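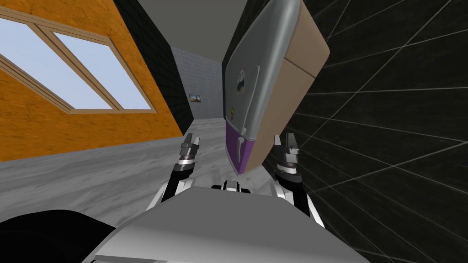
Silver-gray door, purple base, two magnets.

Shop > Sky Watching > All-Sky Cameras > Cleltero

Cleltero All-Sky Camera, second edition

The Cleltero points straight up and stays there. It records the whole sky from one horizon to the other, all night, and in the morning it hands you a list of everything that moved. Most of that list will be airplanes. We say so at the top of the page because the returns desk at Lokdale has asked us to.

People buy one after seeing something. They come in from walking the dog, they can't sleep, and by breakfast they have read four forums and want a camera on the roof. If that's you, welcome. The thing you saw is unlikely to come back on request, but with a Cleltero running you will at least have the time, the direction and a clip to argue over.

Each event is saved as a 25-second clip, starting a few seconds before the motion does. The built-in card holds 336 hours of night sky before it begins writing over the oldest footage, and anything you mark as a keeper is left alone. Clips are stamped with time and compass bearing. Speed is given in degrees per second. We get letters asking for miles per hour, and one camera can't give you that without knowing how far away the object is. A moth on the dome and a jet at cruising height can cross the same bit of sky in the same time. The moth is usually brighter.

If you do want distance, you need a second camera a good few miles off, owned by someone who will keep theirs clean. The software pairs two Clelteros and works out height and path wherever their clips overlap. It also tells you when they don't overlap, in a small orange box that users have described as smug.
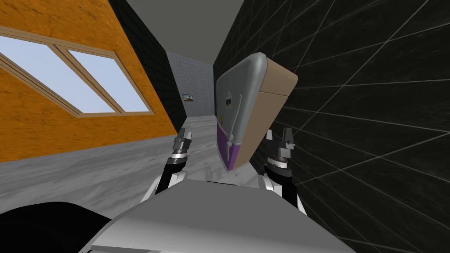 Sorting is done by a program called Zistham, which runs on your own computer and needs no account. It knows the published satellite passes and will label them. It is good at meteors, fair at aircraft, and poor at birds lit from below by a parking lot. Whatever it can't place goes in a folder named Unsorted. The first edition called that folder Unexplained, and we changed it after the December update, when a firmware fault filled it with the Moon.

The labels were checked by Selma Vukadinović, who watched a whole winter of clips from our test station at Kırmızıgül and wrote the sorting guide that comes in the box. Read it. The chapter on spiders alone will save you a phone call to the newspaper.

Mounting

Pick a spot with open sky and no porch light. A fence post will do. The bracket takes a standard pole, and the cable is long enough for a one-story house and slightly too short for anything else, so measure first. Level the camera with the bubble on the base, tighten the collar, then run the north alignment on a clear night. Wipe the dome with a soft cloth. Paper towels scratch it, and a scratch looks exactly like a cigar-shaped craft holding position over your garage.

In the box

Camera with dome, pole bracket, cable, power supply, memory card (fitted), sorting guide.

Warranty is 2 years on the camera and dome heater. It doesn't cover hail, squirrels or disappointment.

Orders placed before 11 March 2023 shipped with the older bracket. Write to us with your order number and we'll send the new one.

Related items
Cleltero spare dome
Dome heater, replacement
Extension cable, outdoor
Lokdale red flashlight
Zistham sorting guide, extra copy
Pocket star wheel, northern sky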